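Handheld gripper demos: what do you do with the first and last seconds?

Forum > Data collection > Handheld and wearable

tallow_b
March 2026

We're collecting kitchen and bench tasks with handheld grippers, several people working in one big room. The plan is 2000 episodes for the first training run and we have 1342 that pass the basic checks. Policy is a small diffusion model, nothing exotic.

My question is about the ends of the episodes. Operators press record, get settled, walk to the table, do the task, walk away and stop. So a lot of episodes have a stretch at the start where the gripper is pointed at the ceiling or at a coworker. I have been keeping all of it. Ye-rin Jang on our side wants it cut before anything goes into training. Has anyone compared the two?

offcut77
Cut it. We kept ours in the first round and the policy learned to wander before it did anything. Looked like a person hunting for their keys. We trimmed to the first frame where the table fills most of the view and the wandering went away.

mossgate
Depends what you want out of it. If the robot is on a mobile base, the approach is part of the task. If it's bolted to a table, cut.

tallow_b
Fixed arm for now, mobile base maybe in May. That's the reason I didn't want to throw anything out. Typical start of an episode from our set, before the operator has turned toward a bench: 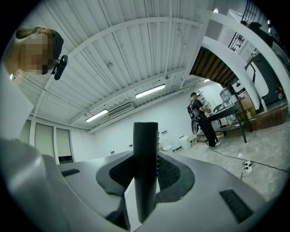 Ye-rin Jang wrote back that a start like that should stay on disk but stay out of the training split, and that the mobile project can pull it later if it ever happens. Her worry is the tracking. With the gripper tipped up, the pose estimate has mostly ceiling to work with, and if it drifts there the error carries into the part we care about.

mossgate
Ceiling isn't bad for tracking though. Ceilings don't move. People and tabletops do. Our worst drift is always up close over a plain table with nothing on it.

offcut77
Not our experience. Long parallel ribs or panels all look alike and the matcher slides along them. We had a corridor set where the path came out short by a whole room.

mossgate
Corridor is a different case. You had walls that all look alike too. A room with lamps, windows and equipment in it gives the matcher plenty.

hk_lathe
Which tool are you using to trim? We have Praltis and the cut points are by hand, which is slow. Someone at Corar told me they trim on gripper width: everything up to 30 frames before the first close gets dropped. Fast, but it throws out the reach, and the reach is half of what you want the thing to learn.

tallow_b
Muvis, also by hand. I tried a width rule and had the same problem. Some operators also squeeze the gripper a few times while they're standing around — habit, I think — and the rule takes that as the first grasp.

offcut77
Tell them not to squeeze.

tallow_b
We did. It's in the instructions. They still do it.

hk_lathe
Then change the procedure. Ours is: stand at the bench, gripper pointed at the work, hold still, then record. If the first frames don't show the bench the episode gets flagged and the operator redoes it on the spot. It costs a little time per episode and saves far more in review.

mossgate
I'd be careful with that one. Everybody starts from the same pose and the policy falls over when the arm starts somewhere else. We had exactly this on the Fairweather job. Had to go back and collect a batch with mixed starts.

hk_lathe
We mark 5 start spots on the floor and rotate. Never saw the problem.

mossgate
OK, that would cover it.

tallow_b
Here's what I'm going to do. Keep the raw files whole. Store cut points in a separate table so they can be changed without touching the video. Run the tracker twice on a sample, once on full episodes and once on trimmed ones, and compare the paths over the part where the gripper is at the bench. If they match, Ye-rin's drift argument is gone and it's just a training question.

offcut77
Train both ways too. You have enough episodes for it. I'd still bet on trimmed.

tallow_b
Will do. Sample run is queued behind someone else's job, so don't expect numbers tomorrow.

hk_lathe
Post the tracker settings with them please.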